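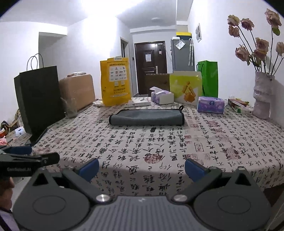
A folded cloth in the middle of the table and the hand-held gripper at the near edge.

Neltau's Polham crew trades two cleaning hours for gripper time

If you've ever had Neltau in to turn over a rental apartment, you know the crew: quick, a bit loud, very good at finding phone chargers under beds. Starting this month, 19 of the Polham housekeepers are spending part of every shift with a gripper in each hand, tidying tables the slow way so that a machine can learn how it's done. I spent a morning with them and came away with sore wrists and a lot of notes.

The project is called Fairweather. Neltau set it up with Zota, the company building the tidying robot, and the plan is for the first robot to start work in the Polham apartments in October. Until then the robot needs to be shown what tidying looks like, over and over, in rooms that look like somebody lives there. So the crew shows it. Each gripper has two jaws with blue pads on the inside, and a camera that records what the jaws are up to. You squeeze and the jaws close, you let go and they open, and that's the whole lesson (mine lasted less time than it took me to put my coat down).

Doing it well is another matter! I had a go at folding a cloth and it looked like something a dog had slept on. The woman training me took the grippers back, pinched two corners, swung the thing over on itself and laid it down flat, and she was talking to me about her bus the whole time. She has been turning over apartments for 16 years. I asked if it bothered her to be slower with the grippers than with her own hands, and she said it had driven her up the wall for the first few days and now she only notices on the small stuff, like crumpled wrappers and pieces of string.

The tables they work on are real messes. Shopping bags, tissues, snack boxes, packets, a vase of roses somebody has to work around. The crew leader told me they tried laying things out in neat rows at the start and Zota asked them to stop, so now you get whatever a person would drop on a table when they come in the door with their arms full. Patterned tablecloths are popular with the engineers. A small flat thing on a busy print is hard for a camera to pick out, and that's the sort of thing they want plenty of.

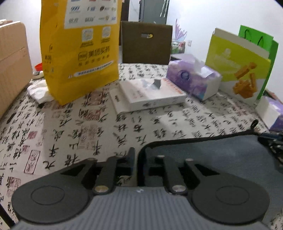
Paper gift bags are what the crew grumbles about most. The handles flop, the jaws slide off, and if you grab the bag by the side you crease it. Boxes are fine. Tissue packets are fine too unless there's a tissue standing up out of the top, and then you have to decide whether to flatten it or go in from the sides. I heard a surprisingly heated discussion of this over coffee. One camp says always the sides. The other camp says it depends how full the packet is, and they had a packet with them to prove it.

So what changes for the people doing the work? Quite a bit already. A shift used to be four apartments. Now it's two apartments and then the recording session, for the same hourly pay, and the crew leader says that was the first thing everyone asked about. Fewer stairs, less hauling of linen, less bleach. A man who has had trouble with his knees told me he'd take gripper work all day long if they'd let him. Two others said they find it dull and would rather be out in the apartments with the radio on, and they've been swapping hours with people who feel the opposite. The office seems relaxed about that as long as the sheet gets filled in.

The other change is that they get asked things. When Zota's people come by they want to know why you moved the bag before the box, or why you pick up trash first and fold last, and it's the housekeepers who have the answers. One of them told me she'd never in her life been asked how she clears a table, and she had to go home and clear her own table to find out. The written guide for the sessions is now mostly in the crew's own words. I had a look at it, and there's a page and a half on cloths alone.

What happens after October is less settled, and people were pretty open with me about that. Neltau says no one in Polham will lose their job during Fairweather. It also says it hasn't decided what comes after. The robot is meant to handle surfaces only, so tables, counters and shelves, with beds, bathrooms and floors staying with the crew. A few of the housekeepers told me that tables were the easy part of the day, the bit where you got to catch your breath, and they aren't thrilled at the idea of a shift that's bathrooms from end to end. I put that to the crew leader and she said she's heard it from almost everybody and has passed it up. She's asking for apartment counts to stay where they are now once the robot arrives. No answer yet.

There's also the matter of the recordings. The cameras see hands and sleeves and whatever part of the room they're pointed at, so the crew asked early on who gets to look at the footage. They were told it goes to Zota for training and isn't used to check on anyone's speed, and they got that in writing. It's taped up by the kettle with a coffee ring on it.

I finished my morning with one more try at the cloth. Better! Still lopsided, but the corners met, and my trainer let it stay in the recording because, she said, the robot should probably see a bad one too. Sessions run through the end of September, mornings from 8 to noon. Neltau is looking for a few more people with turnover experience to join the Polham crew, and you can ask at the front office. Bring a wrist brace if you own one.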